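Banc d'essai Wellach

Le banc d'essai Wellach est un protocole de comparaison de pinces robotiques en simulation, publié par l'atelier Wultell le 6/10/21. Il oppose la pince parallèle Bautista à sa rivale Hinstead, plus chère et plus bavarde.

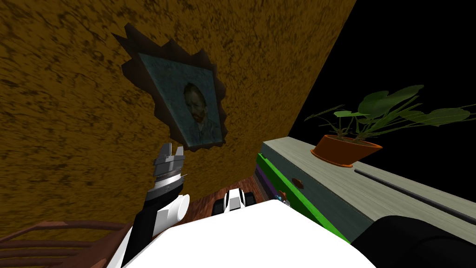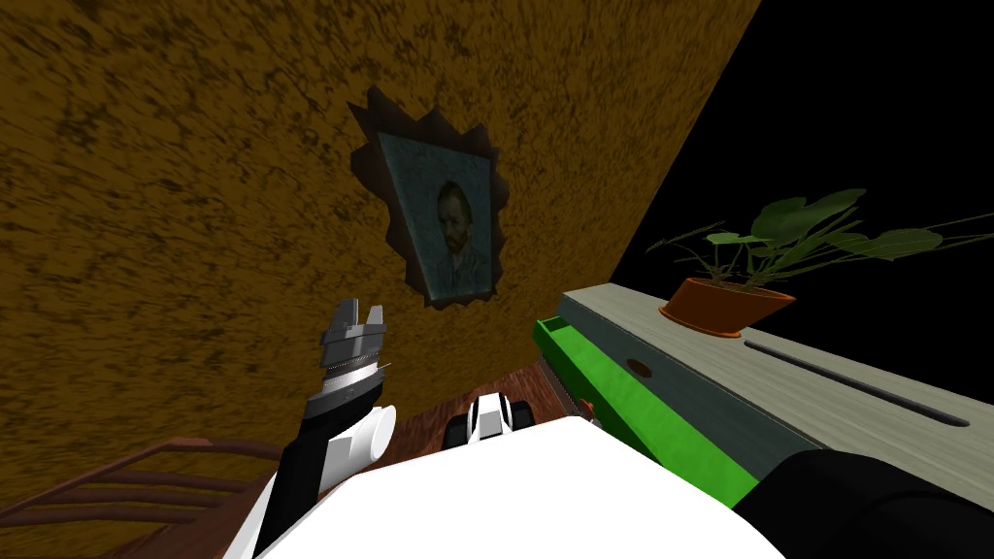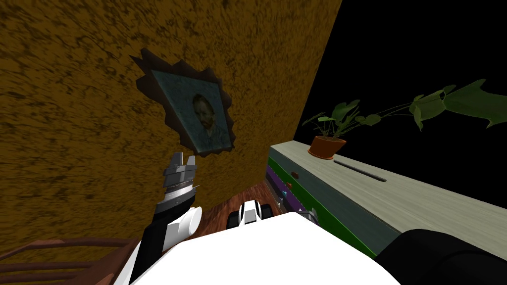
Bras gauche levé, pince vers le haut, dans le salon simulé.

Le protocole compte 177 essais par pince, menés à deux bras dans un salon dont le décorateur est resté anonyme. On y note le temps de fermeture et les collisions. Le portrait barbu au cadre hérissé de pointes, accroché au mur ocre, sert de repère d'orientation – un rectangle aurait été plus simple à recaler. La Bautista a réussi 87 essais, la Hinstead quelque 2 de plus, écart que sa notice qualifie de décisif. La version de mai a remplacé le contrôleur et conservé la plante verte.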